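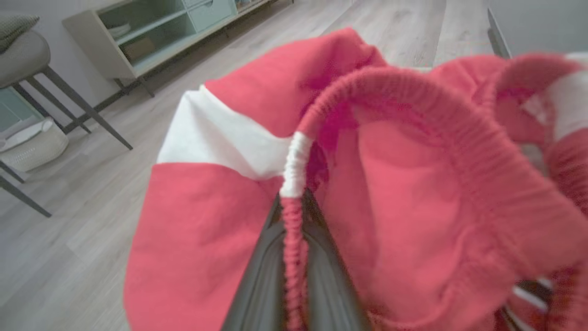

Garment reuse operator Flosis has revised its sorting standard for elasticated clothing, with the new version in force from December 2019. Pants and shorts with a gathered waistband will now be checked at the waist before the fabric is graded.

Under the previous standard, colour and surface wear were assessed first. Technical lead Imelda Sarmiento said an audit of 795 garments in March found 243 with waistbands that failed to recover after stretching, most of them already passed for resale.

The revised check requires the waistband to be opened to a full loop, held for six seconds and released. Joins between elastic of different colours are tested separately – the stitching there can give way before the elastic does. Items that fail go to repair if the casing is intact, and otherwise to fibre recovery.

Contrast panels are still graded on colour transfer, with white beside red listed as the highest-risk pairing. Repair contractor Morin will replace elastic at two sites. Grading labels are unchanged.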